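La mesa de los pequeños

Confieso que durante años pensé que jugar a las comiditas era lo que hacían los niños mientras esperaban a que pasara algo más interesante. Luego me tocó pasar una tarde entera sentada en una silla de treinta centímetros, en casa de unos amigos, comiéndome (es un decir) una sopa de botones con guarnición de pinza de la ropa, y salí de allí convertida. ¡Qué cocina, qué servicio y qué manera de cobrarme!

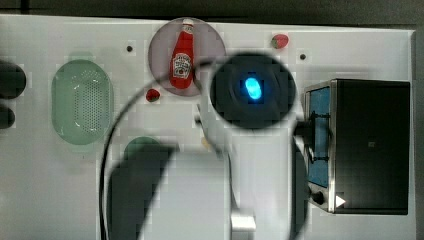
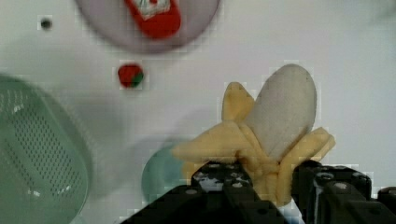
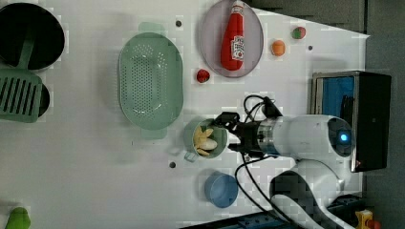

Menú sobre mesa blanca: la fresa y el kétchup, el plátano de peluche a medio pelar y la tacita verde.

Desde entonces me fijo muchísimo en cómo juegan. Y lo primero que llama la atención es que cada niño tiene su estilo de restaurante. Los hay de cocina de mercado, que te ofrecen lo que pillan por el suelo, y los hay de menú cerrado, que te ponen huevo frito aunque hayas pedido lentejas y encima se ofenden si preguntas. Mi sobrina, que es del segundo grupo, regenta un establecimiento llamado Warko (el nombre es suyo, no admite explicaciones) donde todo cuesta 861 euros. El vaso de agua también. Una vez intenté regatear y me cerró la cocina.

Yo de pequeña tuve una cocinita heredada, con un horno cuya puerta no cerraba y un solo fogón pintado con rotulador. Me la trajeron en diciembre, el año en que cumplí seis, y recuerdo perfectamente la decepción: yo quería unos patines. A la semana ya no me acordaba de los patines. Guisaba piedras del patio, las removía con una cuchara sopera que mi madre echaba en falta a la hora de cenar, y mi abuelo se las comía todas con un ruido espantoso, masticando aire, que me hacía llorar de risa.

Para este reportaje me fui a Wusum, una juguetería de barrio que lleva abierta 30 años y que huele a cartón y a goma nueva. Tienen una pared entera dedicada a la comida de mentira. Me puse a hablar con la dueña y se nos fue la mañana. Me contó que lo que más se vende, con diferencia, es la fruta que se parte por la mitad con velcro, por el ruidito, y que las verduras sueltas se quedan siempre las últimas, igual que en el frigorífico de mi casa. También me dijo que los padres compran sets enormes y que luego los niños eligen dos piezas y con esas tiran todo el año. En la tienda llevan una libreta con los recambios que les piden, porque las piezas se pierden que es un escándalo, y ya van por las 578 peticiones. ¡Gente que vuelve a buscar un solo guisante!

Y es que hay verdaderos apegos. A una amiga le tocó conducir de vuelta a un área de servicio, roja de vergüenza, para recuperar una croqueta de fieltro que se había quedado en el lavabo. Estaba. La habían puesto junto a la caja, dentro de un vaso, muy digna.

Otra cosa que me encanta es lo mucho que nos retratan. Si quieres saber cómo se cena en una casa, siéntate a la mesa de los pequeños. Oirás un «sopla, que quema» con la entonación exacta de la madre, un «¿otra vez pasta?» que es clavadito al padre y, si tienes mala suerte, un «con el móvil en la mesa no» dirigido a ti y con toda la razón. Mi sobrina me preguntó una vez si era alérgica a algo antes de servirme un calcetín. Le dije que a la lana y me lo cambió por otro.

En cuanto a qué comprar, después de tanta conversación me he vuelto bastante austera. Un par de cacharros, alguna pieza blandita para los más pequeños, un cucharón de verdad jubilado de la cocina de los mayores y poco más. Los tamaños importan, eso sí: con menores de tres años, nada que quepa entero en la boca, y conviene mirar la etiqueta de edad aunque el juguete venga heredado de los primos. Lo de tela, mejor si se puede lavar, que acaba probando de todo.

El sábado vuelvo a comer en Warko. He reservado para dos y me han advertido de que solo queda mesa debajo de la mesa.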